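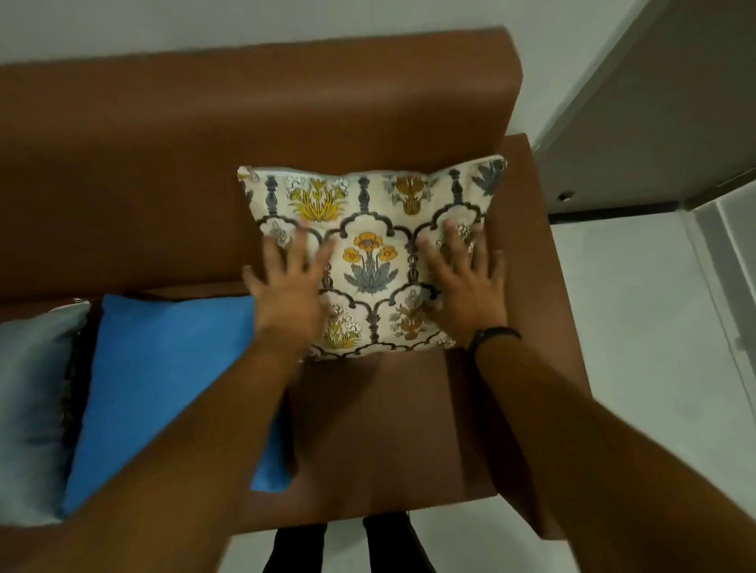 Chapter 4: Soft Things and Two-Handed Work

By now your build has two arms that move when you ask them to, and you have probably spent an evening or two picking up wooden blocks with them. Blocks are kind to beginners! They keep their shape, they stay where you put them, and one gripper can handle them alone. A sofa cushion does none of that for you. Look at how the hands work on the patterned one: palms flat, fingers spread wide, one on each side of the yellow flowers in the middle and close to level with each other, with the backrest behind to push against. That pose is the starting point for everything we build in this chapter, and I can't think of a nicer problem to have on a workbench.

Search this book Enter a term Go

4.1 What the arms have to learn

When Aisyah Ismail and I started the Trorkon build in the shared workshop at Vusau, we wrote the cushion routine the way we had written the block routine. Move to a point, close, lift, let go. The arms reached their points beautifully and the cushion folded up between them like a taco. We had told the arms where to go and had said nothing at all about how hard to push once they got there.

So this chapter is about pushing. You will fit a force sensor behind each palm, read it 50 times a second, and use the reading to decide when to stop. Kátia Teixeira drew the palm plate we use, a flat pad with spread fingers printed in one piece, and the drawing is at the back of the book. If your printer bed is too small for it, print the fingers separately and bolt them on – ours were made that way for the first month and worked fine.

You will also meet a problem that only shows up with two arms. If the left palm touches first, the cushion turns, and the right palm then lands on an edge or a corner. Cleiton Holanda fixed this on our machine with a short wait in the code: whichever palm makes contact first holds still until the other one catches up. It is 4 lines long and I still love watching it run.

4.2 Before you start

You will need:

The two-arm frame from Chapter 3, bolted down
2 palm plates
2 force sensors with their amplifier boards
A square cushion you don't mind wearing out
Something firm to lean it on

Set the force limit low for your first runs and keep the stop button within reach. Nghĩa Mai ran our test cushion through 2000 presses, and the seam gave up well before the motors did, so check the stitching as you go.

Begin with your own hands. Lean the cushion up, press it slowly, and notice how far it gives before you feel the support behind it. Write down that distance for three different spots. You'll type those numbers into the program in section 4.3.

We use cookies to remember your place in the book. Accept Manage settings

Filed under: Home Robotics, Workshop Builds, Textbook Chapters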